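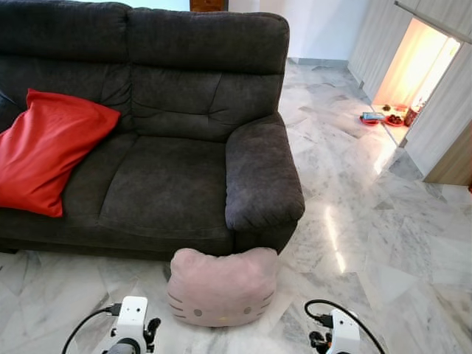 Figure 1. The loveseat in the lounge at Shabalala House, with the red throw pillow on the seat and the pink cushion on the floor.

Soft Furnishings in a Shared Lounge: Use, Tidying and Care
Student project report, Interior Studies, second year
Submitted by Kgomotso Dlamini
2026-03-22

1. Background

The lounge on the ground floor of Shabalala House is used by 33 residents. It was refurnished in October with a loveseat, a low table and a number of loose cushions, most of which were given by residents. The house office asked the Interior Studies programme at Hivbridge College to look at how the soft furnishings were being used and whether a simple tidying routine could be agreed for them.

This report covers the loveseat and its cushions only. The table, curtains and kitchen chairs are the subject of a separate report by another student group.

2. Aims

The project set out to record where loose cushions are left during ordinary use, to assess the present condition of the loveseat, and to propose a routine that residents could follow without special equipment or cleaning products. A further aim, added after the first meeting with the house office, was to advise on whether the loveseat should be replaced within its present budget.

3. The furniture

The loveseat is upholstered in a dark charcoal-grey fabric with a soft, velvety surface. It has tall back cushions, a broad seat cushion and thick rounded arms. The base sits low to the floor, and this has consequences for cleaning which are discussed in section 5. The floor is of polished marble tile in white and grey.

The seat cushion sags and is wrinkled towards the centre (Figure 1). The back cushion on the right has a line of stitched tufting across the middle, and the fabric below its top roll is creased. Creasing of this kind is common in plush upholstery and was not treated as damage for the purposes of the report.

Two loose cushions are considered in detail. The first is a bright red throw pillow with a satin-like sheen. The second is a pale pink plush cushion in the shape of a Hello Kitty head, with stitched eyes, nose and whiskers. They differ in surface, in shape and in the way residents use them, and it was felt that a routine suitable for both would be suitable for most other cushions in the house.

4. Method

Visits to the lounge were made at different hours over a period of two weeks. On each visit the position of the loose cushions was noted on a printed plan of the room before anything was moved. Residents were informed of the project by a notice on the lounge door, and those who wished to comment were invited to do so in writing or in person.

Condition was assessed by eye and by hand. The fabric was brushed lightly in one direction and then in the other, and the seams were checked for loose threads. No part of the loveseat was dismantled.

5. Findings

5.1 Position of the cushions

The red pillow was found on the seat on most visits, usually leaning towards one end. Residents reported that it slides when a person sits down beside it, and that it is often pushed to the side and left at an angle.

The pink cushion was more often on the floor, leaning against the lower front of the loveseat. Several residents said that they use it as a back support when sitting on the tiles to work at the low table. It was agreed that this is a reasonable use. The difficulty arises afterwards, when the cushion remains on the floor in the path of people crossing the room and collects dust on its lighter fabric.

5.2 Condition of the loveseat

The seams within reach were sound. The sagging of the seat was the main complaint in residents' comments, and a number of them described leaning to one side in order to avoid the middle. The fabric recovered its appearance reasonably well after brushing, although the wrinkles at the centre of the seat returned as soon as it was used.

5.3 Cleaning

The space beneath the loveseat is difficult to reach with the house broom. A flat mop was borrowed from the college and proved more suitable.

6. Proposed routine

The last person to leave the lounge in the evening returns all cushions to the seat. The red pillow is placed upright against the back, and the pink cushion beside the arm.

Once a week the seat is brushed, the creases are smoothed outwards by hand and the floor in front of and beneath the loveseat is mopped. The loveseat is not to be dragged across the tiles; two people should lift it.

Cushion covers and plush items are washed according to their labels. Where the label is missing, the surface is wiped with a damp cloth and left to dry away from direct heat.

7. Costs

The house office has set aside 2000 rand for the lounge. A new foam insert for the seat was quoted at nearly 200 rand less than that sum by Nelora Upholstery. The group recommends that the insert be fitted and that replacement of the loveseat be considered again next year.

8. Limitations

The period of observation was short and included a study week, when more residents than usual were in the building. Comments came mainly from those who use the lounge in the evening. The Prarnness annexe, which has a similar room, was not visited.

9. Acknowledgements

Thanks are due to the residents of Shabalala House for their comments and to the house office for access to the lounge and for the loan of the floor plan.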